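Tamham Rooms: workstation and tool storage inspection
Checklist with comments
Period: November 2022
Area: make-up tables, upstairs room
Completed by: Trilok Pant

Scope. The sheet covers table surfaces, clear plastic organisers and the brushes kept in them. Lamps, chairs and sinks are on the Verlow sheet and are not repeated. Mark each line Pass, Fail or Comment. A line left blank counts as Fail.

Section A. Table

A1 Surface free of powder, adhesive and product residue. Pass.
A2 Surface free of cuts or lifted areas that could hold residue. Pass.
A3 Edge strip secure along its full length, no splinters. Comment. Sound when pressed by hand. The light wood marks more easily than the white top and should be wiped with a damp cloth only. Solvent cleaner was used on one strip in May and the finish went cloudy.
A4 Table stable when leaned on at each corner. Pass. One foot adjusted by half a turn.
A5 Organiser stands fully on the top, with no part overhanging. Pass.

Section B. Organiser, in use

B1 Brushes stored upright, bristles uppermost and clear of the rim. Pass.
B2 Bristles dry before the brush goes back. Pass. Checked by touch at the ferrule, where water collects.
B3 Ferrule tight on the handle, no rotation. Pass.
B4 Organiser does not tip with a brush leaning against one wall. Pass. The thick base keeps the weight low. A brush dropped in from above the rim did not move it.

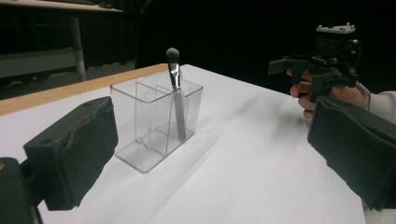 B5 Clean and used brushes kept in separate compartments. Comment. The rule is understood but the compartments carry no label, and either side could be taken for the clean one. A small sticker on the outside wall would be enough. Stickers on the inside are not acceptable, as they lift in the wash and trap water.
B6 No loose blades, pins or tweezers stored with brushes. Pass.
B7 Shedding: three strokes across a white tissue. Pass, no hairs left.

Section C. Organiser, condition

Remove all contents before starting this section. Inspect against a dark background first and then against the white top. Hairline cracks show better on the first, staining on the second.

C1 Outer walls free of cracks and chips. Pass.
C2 Rim smooth, including the curved part of the front edge. Comment. Run a fingertip along the whole rim, slowly at the change of height. A slight moulding ridge was felt there. It is not sharp and needs no action.
C3 Dividers firm, with no gap at the base where powder can collect. Pass.
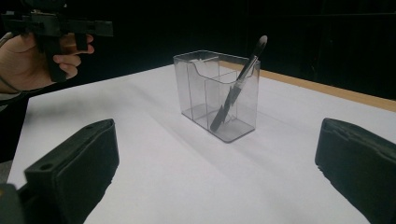
C4 Plastic free of clouding or crazing. Pass. Alcohol spray above 60 per cent has been withdrawn from this room because it crazes clear plastic over time. The Furtună wipes replace it.
C5 Inside corners clean. Fail at first look, Pass after rewash. A line of grey powder remained in the narrow compartment, which is too tight for a folded cloth. Use a cotton bud, or the bottle brush kept by the sink.
C6 Underside of base clean and free of grit. Pass. Grit under the base scratches the table top, so lift the organiser and do not slide it.

Section D. Washing and return

D1 Washed by hand in warm water with mild soap. Pass.
D2 Not placed in the dishwasher. Comment. The Bosside cycle on the ground floor runs well above what this plastic will take. A notice is on the door, but it faces the wall when the door is open.
D3 Drained upside down on a rack for 17 minutes, then dried with a lint-free cloth. Pass.
D4 Returned empty to the table and left until the inspector has signed. Pass.

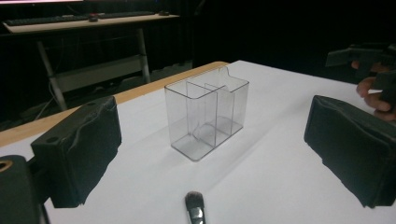
Macario Cuevas asked that D3 be reconsidered, on the grounds that the inner walls hold water at the bottom corners long after the outside is dry, and that a fixed time invites people to stop looking. He would prefer "until no drops remain", with the time dropped altogether.

Accepted in part. The time stays as a minimum and the wording about drops is added from the next issue.

Section E. Actions

E1 Label compartments on the outside wall (B5). Open.
E2 Move the dishwasher notice to the front panel (D2). Open.
E3 Cotton buds to be kept with the wipes (C5). Closed, box of 80 supplied.
E4 Reword D3. Open, with T. Pant.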